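Noise in Shared Student Housing: A Survey of Three Buildings in Grirkthorpe

Project report, Applied Social Research
Antigoni Rallis, Edgars Stankevičius, Manuela Pagano
Supervisor: Blažena Matoušek
Submitted 5 December 2019

1. Background

Complaints about noise are the most common reason students in Grirkthorpe ask to change rooms. The housing office keeps a record of these requests but does not sort them by type of noise or time of day. Our project tried to fill that gap for three buildings: Tollard, Dusmont and the older block on the hill. All three were built for families and later divided into single rooms, so the walls between neighbors are often thinner than the walls to the hallway.

We started planning in July. Edgars wrote the first version of the questionnaire and Manuela tested it on people in her own hallway. Two questions were dropped after the test. One asked people to rate their neighbors, and several refused to answer it. 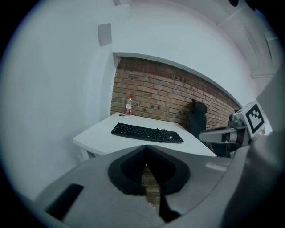 2. Method

The questionnaire went to 800 residents by email and on paper. Paper copies were left in the mailboxes and collected from a box near each front door. It asked what kinds of noise people heard in their room, when they heard it, and whether they had spoken to anyone.

We also did 15 interviews. Each one was held in the resident's own building and written up the same evening. Antigoni did the interviews in Greek and the others were in English.

3. Results

Noise from footsteps and doors came up more often than music in all three buildings. Music was mentioned mostly by people on the lower floors of Dusmont. Residents of Tollard complained about the pipes, mainly early in the morning.

Most people who were bothered had not talked to the neighbor. In the interviews they said they did not know who it was, or did not want to start an argument over a small thing.
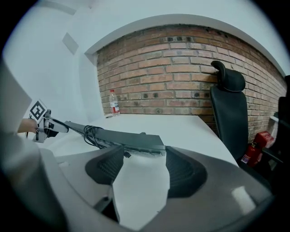 Furniture was a category we had not planned for. Chairs and desks being moved late at night were written in under "other" so often that we coded them separately. Few of the people we interviewed had thought about their own desks as a source of noise. Something long and hard laid across a bare tabletop, like the dark gray bar on the white table, was the kind of thing they set down without thinking, and two of them said they could hear the same from next door.

4. Limits

The paper box in the hill block was missing for part of the survey period, so that building is underrepresented. We did not measure sound levels. Theano Mavromatis lent us a meter, but the readings changed too much with its position in the room to be useful.

5. Suggestions

Felt pads for chair legs should be handed out with the room keys. The housing office should add type of noise and time of day to its room change form.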